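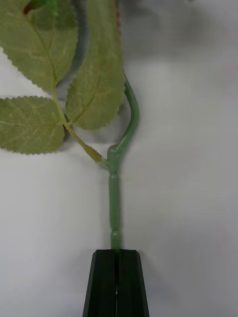
Cleaning and storing artificial foliage between seasonal displays

Asked in: Household and Premises Care

Posted by Miroslava Romaniuk

I am responsible for the seasonal displays in the reception area and the two meeting rooms of a small office building. The displays are made up almost entirely of artificial leaf sprigs. Each sprig has a green plastic stem and several leaves with toothed edges, on short stalks. Our inventory lists 324 sprigs, of which 257 are in use at any one time. The remainder are kept as replacements.

The sprigs were last taken down and boxed in August. On opening the boxes, I found that a large number of the leaves had been pressed flat or folded across the middle. Many also carry a gray film of dust that was not removed before storage, and this has settled into the veins and along the toothed margins, where a dry cloth does not reach. I have tried a feather duster, which moved the dust from one leaf to the next and caught on the edges.

I would be grateful for guidance on the following matters.

First, whether sprigs of this kind may be washed in water, and whether any detergent is suitable. The stems are plastic, but I have not been able to establish with certainty what the leaves are made of. Some feel like coated fabric. The supplier, Fernitz, no longer carries the line and the original cartons were discarded.

Second, whether a crease in a leaf can be removed without damaging the surface or the color.

Third, how the sprigs should be packed so that the same problem does not arise next year. The storage room has one set of shelves and is dry, although it becomes warm in summer.

I should add that replacement is not being considered at present. The budget for displays has already been committed.

Reply from Skoryk
Posted 13 February 2024

The treatment of artificial foliage depends chiefly on the material of the leaf and on whether the color is printed on the surface or carried through it. It is recommended that one sprig be tested before the full stock is handled. Select a sprig that is already in poor condition, dampen a white cotton cloth with cool water, and press it against the back of one leaf for a minute. If color transfers to the cloth, the sprigs should be cleaned dry only. The test should be repeated on the front of the leaf, as the two sides are often finished differently. If the stock was purchased in more than one batch, each batch should be tested separately.

Where no color transfers, the following procedure is generally satisfactory.

Remove loose dust first. A soft, flat paintbrush is preferable to a duster. Support the leaf from behind with the fingers and brush from the stalk toward the tip, following the direction of the side veins. Brushing against the teeth of the leaf tends to lift the weave and leads to fraying. A hair dryer on its cool setting may be used for clusters that are difficult to open.

Prepare a basin of cool or lukewarm water with a few drops of mild dish soap. Hold the sprig by the stem and draw it through the water, leaves trailing. Do not leave it to soak. Many sprigs contain a wire inside the plastic, and water that enters at the cut end of the stem may cause rust, which will later stain the leaves nearest to it. For the same reason the cut end should be kept above the surface of the water.

Rinse in clean water and shake gently. Lay the sprigs on a plain towel, without overlapping them, until they are completely dry. Patterned or brightly colored towels should be avoided. Drying should take place away from direct sunlight and away from radiators. Sprigs that are boxed while damp will develop an odor, and in some cases mildew.

Bleach, window cleaner and furniture polish should not be used. The spray products sold for silk flowers are acceptable for light dust but leave a residue if applied often.

With regard to creases, fabric leaves will usually respond to steam. Hold the sprig well back from a garment steamer, apply steam to the underside of the leaf for a few seconds, and then smooth the leaf between two fingers from the central vein outward. Wear a cotton glove while doing so. Leaves of molded plastic should not be steamed. They may instead be placed in warm water – not hot – and shaped by hand while they are pliable. An iron should not be used on either type, as it flattens the veins and may melt the stalk where it joins the leaf.

For storage, stand the sprigs upright in a tall carton in small bunches, tied loosely around the stems with cotton tape. Rubber bands perish in a warm room and stick to plastic. Place a sheet of acid-free tissue between the bunches and do not fill the carton to the point where the leaves are pushed against the sides. The lid should close without pressure. If only low boxes are available, lay the sprigs in layers no more than two deep, with all the stems pointing the same way, and place nothing on top of the box.

Reply from wamarden_facilities

We have 22 boxes of this sort of thing and we do not wash any of it. Vacuum with the brush attachment and a piece of old hosiery over the end, low power. It takes an afternoon. Washing is a great deal of work for leaves that visitors see from across a lobby.

I agree with the above about rubber bands.

Reply from Zinik

One point may be added on the subject of creases. Before any steam is applied, it is worth hanging the sprigs upside down by the stem for 2 days in an ordinary room. A line across the width of a hallway or closet is sufficient. Leaves that have merely been compressed will often open without assistance, and only those with a true fold will then require attention. This reduced the work considerably in our own building.

Stalks that have separated from the stem may be refitted with a small amount of clear craft glue applied with a toothpick. Hot glue is visible once set and adds weight at the joint.

Each carton should also be labeled on the end and not on the lid, with the season, the room and the number of sprigs. Cartons on a shelf are then identified without being moved, and there is less temptation to stack them.

Follow-up from Miroslava Romaniuk

Thank you for these replies. I carried out the cloth test on one damaged sprig and no color came away on either side. I have begun with the reception sprigs and will hang the remainder as suggested before deciding which require steam. The meeting rooms will be left until tall cartons have been obtained.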